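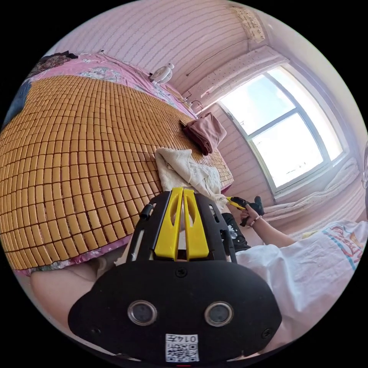

Vilja Lappalainen wondered in a comment whether the mare has had her teeth looked at since she arrived, and I should have put that in to begin with, so I've rewritten my post to include it.

Buying a second horse and the first one has stopped eating properly

Hello everyone, and thank you for having me. We have a 2 year old Finnhorse filly called Gristik, bred at Saarela, and in January my husband and I are hoping to bring home an older mare to keep her company. The mare came to us on trial at Drarnwood, where we board, and she is a sweetheart with the kindest eye you ever saw. She goes nicely under saddle, stands for the farrier and loads without any fuss.

My trouble is with the filly. Ever since the mare moved in next door to her, Gristik picks at her hay, walks the fence line and leaves half her bucket. She is bright otherwise, and her droppings look normal to me. The mare, on the other hand, eats everything in sight! Her teeth were done by the seller's vet in the fall (I have the paper) and the filly has never had hers checked at all, apart from a quick peek when she was weaned. Do I wait this out, or do I give up on the mare? The trial is nearly over and I'd hate to send her back if all they need is a little more time.

Posted Friday, November 27, 2020

Eero Lindqvist
What a nice pair they sound like, and please don't send the mare back just yet. Young horses take changes hard, and a new neighbor is a very big change when you are two and have had the place to yourself. I had a colt who sulked for the better part of three weeks when we moved him down to Zostville, and then one morning he was simply himself again and shouting for breakfast.

That said, I would have the vet out for the filly. At her age she is shedding baby teeth at the front, and the first cheek teeth start to go soon after, and a loose cap can make hay sore to chew. Wolf teeth are worth asking about too if you plan to start her in a bit. And a horse who is off her feed and walking the fence can be brewing an ulcer, so mention the fence walking when you call – it helps them decide what to look for.

In the meantime, feed her where she can see the mare but doesn't feel the mare is going to take it away from her. I'd put the hay on the far side of her paddock, in two or three piles. Keep plenty of it in front of her and go easy on the grain. If she quits eating altogether, or paws, or keeps looking at her belly, call right away and don't wait for an appointment.

As for the trial, just ask the seller for more time. Most people who care where their horse ends up will say yes, and get the new date in writing so everyone stays friends.

Gristle and Oats
Mares are bossy. Ours ran the gelding off his feed all winter, had to put up a second fence. Try a gelding instead maybe? Also what did you pay, I see older Finnhorses listed at 2962 and that seems like a lot with no papers.

Vilja Lappalainen
Thank you for adding the part about the teeth! I agree with Eero on the vet, and I'd only add to weigh the filly with a tape now and again next week, same time of day, and write it down. It is so hard to see weight come off under a winter coat. Mine had lost more than I ever would have guessed, and it was a cap stuck on one side. She was back to cleaning up her hay a couple of days after it came out.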